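# The Mirnura bench stool

Hi, I'm Mercedes Henao, and I make stools in Clerkcombe. Well, I make one stool, over and over, and I've gotten pretty attached to it! It's for people who work at a bench all day: jewelers, model builders, bike mechanics, the folks who lean into an open computer and forget to stand up until their back complains.
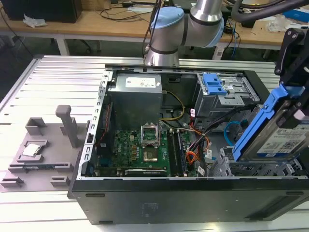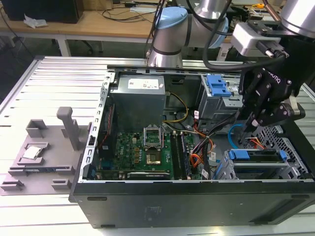
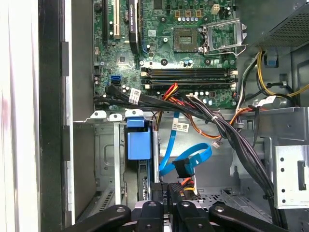 With a desktop tower on its side and the CPU socket open, you want your eyes over the work and your feet planted.
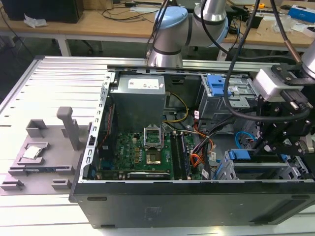

## What you're getting

The Mirnura is a round-seat stool with a solid ash top, a steel screw post and three splayed legs. The seat is 13 inches across. I tried a bigger one for a while (my brother-in-law still has it in his garage) and it kept catching the backs of people's thighs when they leaned in, so I went back to the smaller size and added a shallow dish to the top instead.

You spin the seat to raise it. No gas lift, no lever, nothing to leak. The lowest setting puts the seat at 21 inches, and it goes up from there until the post shows a painted red ring. Please stop at the ring – there's a pin above it, but I'd rather you didn't lean on the pin for a living.

- **Seat:** ash, oiled, slightly dished
- **Post:** steel screw, greased before it ships
- **Legs:** three, powder coated in dark green or plain gray
- **Feet:** rubber as standard, felt if you ask
- **Foot ring:** removable, one wrench size for all the bolts

Three legs means it doesn't rock, even on my shop floor, and my shop floor is terrible. The legs do stick out a little past the seat, so if you share a narrow room with someone you'll both kick it for the first week or so.

## Who it suits

I had watchmakers and solderers in mind when I drew it, and those are still the people who write me the nicest emails. Potters like it too, though clay gets into the screw and you'll be cleaning it more than you want to. A few guitar players bought one for practicing and I'm told it's good for that. I can't play, so I'll take their word for it.

If you sit at a regular desk and type, get a chair with a back! Really. I love this stool and I'm typing this in an office chair.

## The cushion question

Everybody asks. I sell a wool felt pad made by Bedoya, the upholstery shop two doors down from me, and it ties underneath with a cord. It adds a bit of height and takes the chill off the wood in winter. I use mine from the first cold morning until spring and then it lives on a nail. The pad comes in oatmeal or rust. The rust one fades in a sunny window, and I kind of like it faded.

## Putting it together

It ships flat in one box. Stand the post upside down on the seat, bolt on the legs finger tight, then flip the whole thing over and sit on it for a second before you snug the bolts up. Grease the screw again after the first year or whenever it squeaks. Any bike grease will do.

The oil finish is Vurano hard wax oil. If you spill flux or coffee on the seat, sand lightly with the grain and wipe on a fresh coat. Leave it overnight before you sit down in good pants.

## Orders and waiting

I build these in batches and I'm on my own in here, so there's usually a wait. The next batch ships in August. Green legs always run out first. If you'd like your initials stamped under the seat, put them in the order notes and I'll do it for free, up to four letters.

Returns are fine if it isn't right for you – just keep the box, because finding another one that shape is a real pain.

Page updated 15 Jul 2024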